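Metstead Companion Animal Services invites applications for the position of Feeding Attendant (part-time) at its Carside site. Two posts are available, both reporting to the Day Care Supervisor, Rommel Catacutan.

Metstead provides day care and short-stay boarding for cats and small dogs. The Carside site opened with one room and now has 27 boarding spaces. Each animal is fed according to a written plan agreed with its owner, and the attendants are responsible for carrying out that plan at every meal.

## Duties

The attendant will:

- measure dry food with the scoop assigned to each bag and serve it in the bowl named on the feeding plan
- return bowls to their stands and holders after washing
- record any meal that is left unfinished
- keep food preparation surfaces clean and report low stock before the end of the shift
- read the printed panel on each bag when a new food is introduced, and bring any change of ingredients to the supervisor's attention 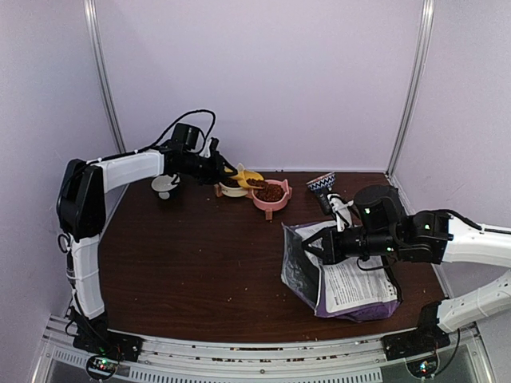
## Requirements

Applicants must be at least 18 years of age and legally authorized to work. Previous paid experience with animals is welcome but is not required. The following are essential:

- the ability to follow written instructions exactly, including portion weights given in grams
- clear handwriting – feeding records are still kept on paper
- the ability to lift bags of up to 27 pounds
- no allergy to pet dander or to grain-based animal feeds

Familiarity with prescription diets would be an advantage. Training is given over the first 5 shifts and is paid at the full hourly rate.

## Hours and Conditions

Each post is for 20 hours a week, divided between early and late shifts. Attendants work one weekend in three. Work clothing is supplied, and parking is available behind the Cowie building. Appointments begin in July and are subject to a probationary period of three months.

Food is served from the bag with a plastic scoop. Bags in use stay within reach of the bowls during service and are closed and put away once the last meal has been served.

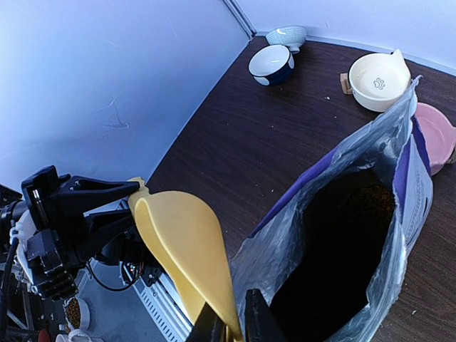
**Feeding and Nutrition Team, Metstead Carside**

## How to Apply

Applicants should submit a résumé and a cover letter of no more than one page, quoting reference 354. The letter should state which shifts the applicant is able to work. Applications may be left at the front desk or mailed to Yuzuki Arai, Personnel Office, Metstead, 100 Fernus Road.

Applications must be received by 4/15/26. Shortlisted candidates will be asked to attend a short interview and a practical session in the food preparation area – sturdy, closed shoes are required for the latter. References will be requested only after an offer has been made.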